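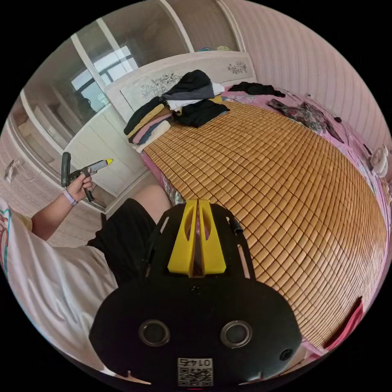
Just buy an air conditioner like a normal person, somebody replied when I wrote that I was not sleeping well. I understand the advice. I will try to answer it properly in a thread, and also write down what I have learned about hot nights in an apartment without one.

First, the situation. I rent the top floor of an old building in Trurneck. The roof is directly over the bedroom and it takes the sun all afternoon. In July the thermometer beside the bed said 31 degrees at midnight. Celsius, sorry, I never learned to feel the other scale.

The lease does not allow anything that hangs out of the window on the street side. I asked the rental company, and they sent me a quote for an approved installation with pipes through the back wall. It was almost 3,000 dollars, paid by me, and the machine would stay with the apartment when I leave. So, no.

Portable units with the big hose are allowed. I borrowed one for a weekend. It made the corner near it cold and the rest of the room loud. The hose itself was very warm, and I lay there thinking about the hose. I gave it back on the second evening.

What follows is for people in a similar position. I am not a doctor or an engineer. I have only slept badly in several countries and I take notes.

WINDOWS. I had the wrong idea about this for years. I kept everything open all day because I wanted "fresh air," and the fresh air was hotter than my rooms. Now I close the windows and the curtains in the morning, before the sun reaches the bedroom side, and I open them only when the outside is cooler than the inside.

To know when this is, I put a cheap thermometer on the kitchen windowsill in the shade and another in the hallway. In the evening I compare. Some nights the moment comes at nine, some nights it does not come until I am already in bed and annoyed.

Curtains on the inside help less than I hoped. The glass has already let the heat in. My neighbors across the yard have old wooden shutters and I am jealous of them every summer. I use a light-colored cloth which I hang outside the window from the rail, with clothespins. It looks poor. The difference in the afternoon is clear to me.

Please check that such a cloth cannot fly away. Mine once did and I had to ring the bell of the people on the ground floor and ask for it back.

FANS. I have a Drusel standing fan, the tall kind with the round foot. In the first summer I pointed it at my face all night and woke up with dry eyes and a stiff neck. A fan does not cool the room, it only moves the air, and this took me too long to accept.

Now it has two jobs. In the late evening it stands near the open window on the cool side of the apartment and blows inward, and the window on the other side is open too, so the air has a way to leave. Later it goes to the foot of the bed on the lowest speed, pointing a little above my legs.

Lowest speed is important for me. The middle speed on this model has a tick, tick, tick, and when I have noticed it I cannot un-notice it. I cleaned the blades, I tightened the front grille, I put a folded towel beneath the foot. It ticks.

I also tried the famous bowl of ice in front of the fan. It was pleasant for the time it takes to drink a tea. Then I had a bowl of water and a slightly more humid bedroom. I do not do it anymore.

THE BED. Here I want to speak in favor of the bamboo mat, the kind made from little tiles. Mine lies directly on the sheet. Where I grew up every family had one, and in June it came out from behind the wardrobe with its smell of last year. When I moved abroad I forgot about them completely, and I spent several summers on a thick foam mattress like a loaf of bread in an oven.

I found this one at Kong, the household store behind the bus station, between the door mats and the laundry racks. The person at the register asked me if it was for the beach.

How it feels: cool for the first minutes, then neutral. The neutral part is the valuable one. A sheet gets warm under you and stays warm, so you move to another place, and then that place gets warm. On the mat I move less.

The bad sides, because there are some. It is hard. If you sleep on your side you will feel it in the hip for the first few nights. It can also catch long hair between the tiles, and this hurts exactly as you imagine. I tie mine up.

Care: I wipe it with a cloth that I have wrung out very well, in warm water with a few drops of vinegar, and I let it dry in the air away from direct sun. My grandmother used hot tea for wiping. I do not know if the tea did something or if it was simply there.

Do not roll it up damp at the end of the season. I did this once and had to throw the mat away in spring. The smell was a cellar smell and it did not go.

For covering myself I use a plain cotton sheet, or only a corner of it over the stomach. In my family it is strictly believed that an uncovered stomach will make you ill, even in great heat. I do not believe it and I cannot sleep without the corner.

WATER. A lukewarm shower before bed works better for me than a cold one. After the cold one I feel wonderful and very awake. After the lukewarm one I feel nothing special, and I fall asleep sooner.

Wet feet are underrated. When I wake up at three and everything is impossible, I go to the bathroom, hold my feet and wrists under the tap, do not dry them, and lie down again.

I drink most of my water before dinner now. In the past I drank a big glass at bedtime like a responsible person and then I was up twice in the night for another reason.

FOOD. I moved the oven to the morning. If I want to bake something, it is done before breakfast with the kitchen door shut. In the evening there is cold noodles, cucumber, eggs, tomatoes, bread. By August I am tired of cucumber, and I say this as someone who loves it.

ELECTRIC THINGS. I had never thought about how many small warm objects live in a bedroom. The computer, the charger, the lamp with the old bulb. I moved the desk to the hallway for the summer. It is ugly there and I hit my elbow on it, but the bedroom is quieter in every sense.

About money, as two people asked. The Vonix app shows me the use per day. In the weekend with the borrowed portable unit the line went up like a mountain. With the fan alone I cannot see it in the graph at all. I will not give you my bill, prices are different everywhere.

THE ROOF. The largest improvement did not come from me. Last spring the owners paid for new insulation in the attic space, after many letters from all floors. I thought it was for winter. It is for summer too! The ceiling used to be warm when I put my hand on it in the evening, and now it is only a ceiling.

So if you rent under a roof, ask. Ask in January, when the repair people have time and everyone is thinking about heating costs. A request in July gets sympathy and nothing else. I know this from my own folder of emails.

THE HEAD. I mean the thoughts. A hot night becomes much longer if you look at the clock. I turned mine to the wall. I also stopped calculating how many hours are left, which was my hobby at four in the morning and never made me cooler.

If I am awake for a long time I go and sit on the kitchen floor. The tiles there are the coldest place in the apartment. I read something boring. Currently it is a history of canals, 400 pages, a gift, and I am still among the first locks.

Back to the reply at the beginning. I am not against air conditioning. For old people, for small babies, for sick people, it can be necessary, and I would not tell anybody to be brave with a bamboo mat. If you feel dizzy or confused in the heat, go somewhere cool and ask for help.

For me it is a matter of a lease, a price, and a noise that I cannot stand. If I move one day to a place that already has a quiet one in the wall, I will use it and I will not feel guilty.

Small correction to the part about curtains: a reader writes that the ones with a white backing do reflect a part of the sun out again through the glass. Possible. Mine are dark green and came with the apartment.

Also I was asked whether the mat works under a fitted sheet. I tried it and the tiles slide under the cloth and make a click when you turn over. On top is better.

Tonight it is cooler outside already, and it is only eight. I am going to open the windows.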